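About Weltik

Home
About us
Service plans
Contact

Who we are

Small shop. Five people, two vans, one long bench. We look after two-armed robots for stores and warehouses: setup, upkeep, repair. We don't build them and we don't sell them. If yours is already on site and sulking, we're who you call.

Started by Svend Lykkegaard and Palesa Mokoena after they'd both spent too many years fixing packaging lines at night. Svend does joints and wiring. Palesa does calibration and most of the talking to customers. Danilo Tan runs parts and the bench, Inès Leblanc handles store setups, Gunārs Jaunzems is on the phones and will come out himself if its a bad one.

What we mostly get called for

Cables. Over and over, cables. Wrist leads rub, get pinched at the elbow, pull half out of a connector and then the hand drops out for a second and comes back. Looks like software. Usually isn't. We reroute with enough slack for full reach, tie off at the forearm, then run the arm through its whole range before anyone closes a cover.

After that, joint covers that have split, loose wrist screws, and grip settings somebody changed in December and didn't write down.

How a setup goes

Day one is the arms with power off. Every wrist screw checked against the sheet. Covers on, no gaps. Photos of the cable run, both sides, so next time we know what moved.

Then zeroing. Left arm, right arm, then both together. Two arms that are each fine alone can still disagree when they hold the same thing, and a basket is a good way to find out. We use plain store baskets for this, the customer's own if they have them. One hand on the handles, the other steadying the rim. If they fight each other the basket twists. Back to zeroing.

Head camera last. It has to agree with the hands close up and at shelf distance, so we check it at both.

Hands and grippers

We service mixed pairs, a fingered hand on one side and a metal gripper on the other. Different spares, different grip limits, and they wear at different speeds. Gloves get swapped when the fingertips go shiny. Gripper pads and edges get looked at every visit. Please don't wash the gloves, just send them back to Danilo.

On the floor

Final checks are done at the shelf, with real stock. Bags of chips are a good test, they crush easy and slide around. Inès stays within reach of the stop button the whole time, and the store decides which aisle we get. Floor marking stays where it is, if we need more room we ask.

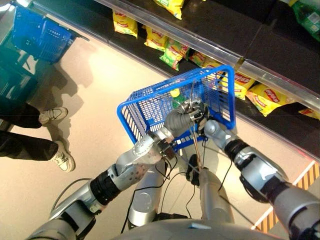 Service plans

Basic: one visit per 700 running hours. Screws, cables, covers, re-zero, written report.
Full: same plus hands and grippers, plus phone support till 8 in the evening.
Call-out: no plan, hourly rate, we come when we can. Plan customers go first, sorry.

Parts we keep

1,309 line items on the shelf at last stock check. Wrist leads, cover kits, screws by the drawer. Anything odd takes longer, ask Danilo before you book a date.

Before we arrive

Park the arms down if they'll go. If they wont, leave them, don't push.
Write down what it was doing when it stopped. Exact words on the screen help alot.
Don't clear the fault log.
Have somebody there who can unlock the charger.

Contact

Phones 7:30 to 5, Monday to Friday. Leave a message after that, Gunārs listens to them first thing. Workshop visits by appointment, ring at the side door.

Page last updated 1/11/24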